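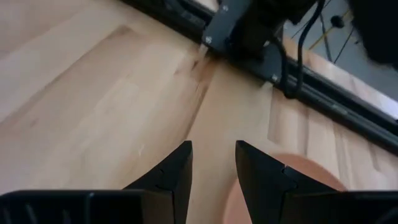

I learned to look at wood by wiping it. My first paid job was in the kitchen of a guesthouse called Trirnard, and for one whole summer I pushed a damp cloth up and down a long worktable without once asking what it was made of. Then one slow evening I followed a seam with my fingernail, and after that I couldn't leave it alone. A glued top like that is a row of narrow strips, some pale cream and some closer to honey, and near one end there may be a dark brownish streak where a knot sat or the grain took a turn. Every strip has its own past. One may come from the outside of a log and its neighbor from a different tree altogether, and there they lie, side by side, holding up somebody's dinner plates.

# Chapter 4: The Table Under Everything

If you've come straight from Chapter 3, you've spent a good while on pots, knives and other things that get picked up and put down. This chapter is about what they get put down on. I've taught home materials for 29 years, and the tabletop is still my favorite week of the course (my students will tell you I bring far too many wood scraps to class, and they're right).

You'll want a table in front of you as you read. Any wooden one will do. If yours turns out to be a printed picture of wood glued to a board, keep it anyway – we'll need it for Section 4.3.

## What you'll be doing in this chapter

- Telling a top made of wide boards from one made of strips
- Finding seams by eye and by touch
- Working out which way a top will swell and shrink
- Cleaning, oiling and patching a surface that people eat at
- Deciding when a mark should be left alone

## 4.1 Why strips?

Wood never quite settles down. It takes in moisture from a steamy kitchen in July and lets it go again when the heating comes on, and every time it does so it gets a little wider or a little narrower. Along the grain you'll barely notice any change. Across the grain you will. A single wide board can cup, so that a marble set near the edge rolls to the middle, or it can split from one end like a log left out in the sun.

Cut that board into narrow strips, turn some of them around, and glue them back together edge to edge, and things get calmer. The strips still move, but they pull in slightly different directions and the top as a whole stays flatter. It's also a thrifty way to build. Short pieces and thin pieces that would never make a tabletop by themselves can all find a place in one. People usually call the result butcher block, although a real butcher's block, the kind that takes a cleaver all day, is commonly built with the ends of the wood facing up. We'll get to that difference in Section 4.2, and please don't skip it! It explains why one board dulls your knife and another doesn't.

When I wanted a top of my own, I went to see Skarphéðinn Bach at his shop, Vorkel. I'd expected a short talk about price. I got a whole afternoon of him shuffling strips on a bench like a man playing solitaire, pale next to dark, then pale next to pale, then back again. He'd set out 166 of them for a long dining table and wasn't happy with the order. "You put the loud ones where the fruit bowl goes," he told me, meaning the pieces with knots and streaks. I bought a small one with a very loud strip right where I eat my breakfast, and I've never put anything over it on purpose.

## Try this before you read on

Clear a patch of your table as wide as your two hands. Stand so that a window or a lamp is on the far side of it and bend down until the light skims the surface toward you. Move your head slowly from side to side.

You'll probably find one patch where the glare wipes out the color completely. Shift a step to the left and the grain comes back, while some other part of the table washes out. I mention it because students often write down "faded area" in their notes the first time around, and it was the lamp all along. Check any odd patch from two places before you decide that something has happened to the wood.

Now close your eyes and run a fingertip straight across the grain. Can you feel the seams? On a newer top you may feel nothing. On an old one there's often a faint step from strip to strip, and in a damp week the step can be easier to find. Write down what you feel and date the note. You'll do it again at the end of the course and compare.

## Marks, and what I think about them

I should warn you that I'm on the side of the marks. A tiny white speck could be a dot of paint, a crumb of dried glue or a nick in the finish, and the first thing to do with it is nothing. Touch it. Try a fingernail, gently. If it lifts, it was sitting on top and you're done. If it stays put, try a barely damp cloth, and then walk away and have your coffee.

What you mustn't do is start with sandpaper. I did that once, at the house of a friend named Lu, to a speck no bigger than a sesame seed. I rubbed for a minute or so and made a dull, pale oval the size of a saucer, and then of course I had to sand the rest of the top to match. It took the whole weekend. Lu was very kind about it and served us supper on the floor.

Rings from glasses are a different matter, and so are scorch marks and ink, and each has its own page in Section 4.4. Knots and dark streaks don't belong on that list at all. They grew there. I've watched a student scrub at a knot for quite some time before I noticed what he was up to, and I still feel bad that I was across the room.

## Words to know

**Seam.** The line where two strips meet. A good one is faint and has no gap you can catch a nail in.

**Grain.** The direction the fibers run. On a strip top it usually follows the length of the strips.

**Knot.** The place where a branch joined the trunk. It's harder and darker than the wood near it, and the grain bends to get past.

**Cupping.** A curve across the width of a board, so that the edges sit higher or lower than the middle.

**Finish.** Whatever has been put on the wood to protect it, such as oil, wax or varnish. Find out which one you have before you buy anything in a bottle.

Bring your notes from the fingertip exercise with you into Section 4.2, along with a pencil and one scrap of wood you don't mind cutting.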